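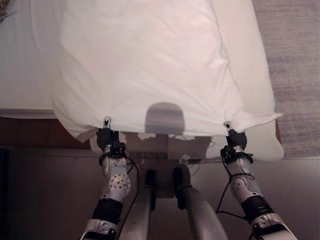
Rirnon 轻量支架球包 Bollmont(半套杆用)

首页 > 高尔夫 > 球包 > 支架包

整包重量:1375克(含双肩背带,不含雨罩)
杆口:四格,隔层通到底
适合装:半套杆,挤一挤能到九支
颜色:深灰、米白、墨绿(墨绿暂时缺货)
附送:雨罩一个,毛巾环一个
雨伞套:另购

先说清楚,我自己就背这个包,从去年12月背到现在,所以下面写的东西会有点啰嗦,也会有偏心,大家自己打个折扣看。

我以前是那种非要把十四支杆全带上的人。木杆三支,铁杆一整排,挖起杆四支,包里还塞着两件雨衣、半盒不知道什么时候留下的旧球、一个从来没打开过的急救包……走完九洞肩膀就开始抗议,后九洞打成什么样可想而知。后来有一次去Nygård打球,球车全租出去了,只能自己背,我一狠心把包里的东西倒出来一半,结果那天打得特别顺!从那以后我就迷上了走着打、背着打、少带几支杆打。

Bollmont这款就是照着这种打法做的。它比练习场那种只能装五六支的铅笔包要宽一圈,有正经的支架,放在球道上不用弯腰去捡;又比标准支架包瘦不少,背起来贴着腰,不会一步一晃地敲你的屁股(背过大包的都懂)。 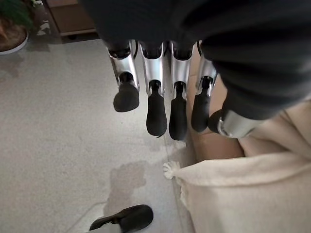
背带我要多讲两句。出厂的时候长度调得偏长,我一米七出头,第一次背上去整个包往下坠,还以为买错了型号。其实把两边的调节扣各收三指宽,再把连着包底的那根短带拉紧,重心马上就上来了。收带子的时候最好把球杆先装进去,空包调出来的长度装了杆以后一定会变。双肩用久了想换单肩也可以,右边那条解下来收进侧袋就行,左撇子的朋友反过来装,扣子是对称的。

口袋一共五个。最大的那个放得下一件薄雨衣加一件背心,再多就鼓得难看了。球袋在正前方,位置偏低,我喜欢,掏球不用把包转过来。贵重物品袋里面有一层绒布,手机、车钥匙放进去不会互相刮。水壶袋是敞口的,细一点的保温杯没问题,那种一升的大胖壶就别想了,真的塞不进去,我试过,拔出来还费了半天劲。

有客人问支架结不结实。我的看法是正常用够用了。腿是铝管,脚垫可以单独换。球场上最怕的是在斜坡上随手一扔,任凭哪个牌子都会倒,请把包的背面朝着上坡的方向放。还有,把包放进后备箱之前记得扣上腿部的绑带,我有一回忘了扣,一路上支架弹开又合上,咔嗒咔嗒响到家。

雨罩嘛,能挡小雨和阵雨。大雨我没底气跟你打包票,侧面的拉链不是防水拉链,雨下大了里面会潮。喜欢冒雨下场的,建议看看Nustia那一系列,全防水压胶,当然也重一些、贵一些。两个包我店里都有,可以都背上试试再决定。

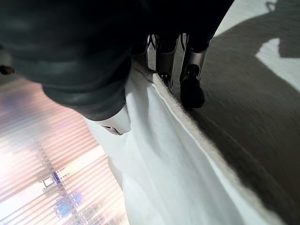 Rirnon 装备册 第6期 第118页

带哪几支杆,这个话题每次聊起来都能聊一个下午。我自己的配置是这样的:一支开球木,一支混合杆,六号、八号铁,劈起杆,沙坑杆,推杆。七支,四个格子里每格最多两支,抽杆的时候不打架。一号木占一格,别和推杆放一起,推杆的握把粗,会卡。

少带几支杆最难受的是那种不上不下的距离。比如剩下100码,以前我掏出对应的那支挖起杆全挥一下就完事,现在手里只有劈起杆,得握短一点,收着打四分之三挥杆。刚开始不是飞过果岭就是短在沙坑前面,气得我想把家里那些杆全背回来。练了几个周末,手感慢慢有了,现在反倒觉得这种球好玩。当然要打月例赛、在乎每一杆的朋友,还是老老实实用大包,这个我不劝。

保养方面:面料是涤纶的,脏了用湿毛巾蘸一点中性皂液擦,擦完把所有口袋拉开晾着。不要整个丢进洗衣机,里面的隔层板会变形。米白色好看归好看,底部很容易沾草汁,沾上了当天处理,隔一个星期再擦就淡不下去了。拉链要是发涩,蜡烛头来回抹两下就好。

几个常被问到的事情,一块儿写在这里。

能不能上手推车?可以,但是包身偏窄,下面的托架要用绑带多绕一圈,不然会左右转。三轮车比两轮车合适。

能不能上飞机?不建议直接托运。它没有硬质顶盖,请另外配旅行袋,杆头用毛巾裹一下。

小朋友能不能用?十二三岁以上、个子差不多的可以,再小的话背带收到头还是长,店里另有青少年款。

绣名字要不要加钱?不加,前面的球袋片是可以拆下来的,下单时在备注里写好字样,中文英文都行,会比现货晚几天发出。绣过字的球袋片不退不换,写之前请再看一眼有没有错别字。

脚垫、背带、雨罩都有单卖的配件,在“球包配件”那一栏里选Bollmont就能看到。老款的背带和现在这款扣子不通用,手上是老款的朋友先拍张扣子的照片发给我,我帮你对一下再下单。

墨绿色到货以后会在页面上改成可选,想要的可以点“到货提醒”。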